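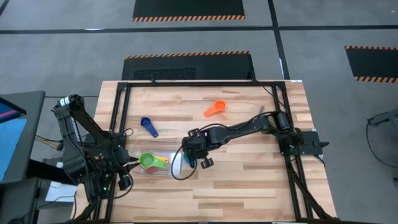
Unit 4: Reviewing a two-arm bench kit
Handout for the July block. Prepared by Réka Borbély. Revised 11/09/2019.

The kit under review is the Evasel bench package, supplied by Brelcombe. It comes as two arms, an extrusion frame that bolts around a tabletop, and a box of plastic kitchenware for practice tasks. The supplier's quote covers delivery and one day of training. It does not cover the table.

Read the quote before the lab. Mark any line where you can't tell whether an item is included or extra. Last year's group missed the cable set, listed on page two under accessories.

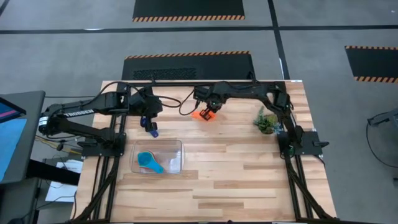

Small parts are the first thing to test. A spoon or a scoop has a thin handle and a round end, and the grip that suits one is usually poor for the other. Run each pick 67 times per arm and log every drop, even if the arm recovers. Don't adjust the fingers partway through a set.

Record the following for each arm:
Object and starting position
Drops and regrasps
Any contact with the other arm
Cable snags

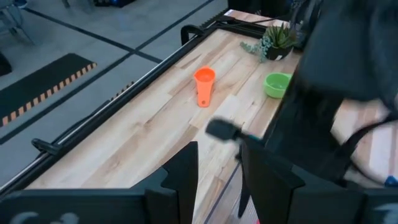 Page 3

Shared workspace. With two arms on one table, most lost time comes from one waiting for the other to clear. Levente Deák's bench notes give 164 minutes of running for the first full set, of which 67 were waiting. Compare your own log with his and explain the difference.

Service terms. Berrada handles repairs in Canada. Turnaround isn't stated in the contract, so ask for it in writing.
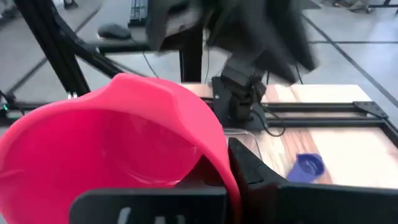
Grip force is set in the kit's software on a scale that runs to 300. The manual recommends 207 for rigid items and leaves thin-walled ones to the user. Bowls are a fair test of the setting. The pink one is held at its side between the two fingers, with the bowl tilted over, and a grip like that puts the load on a small part of the wall. Start low and work up. Note the colour and size of each bowl in your log.

Written review due to Zsófia Fülöp, two pages maximum, logs attached.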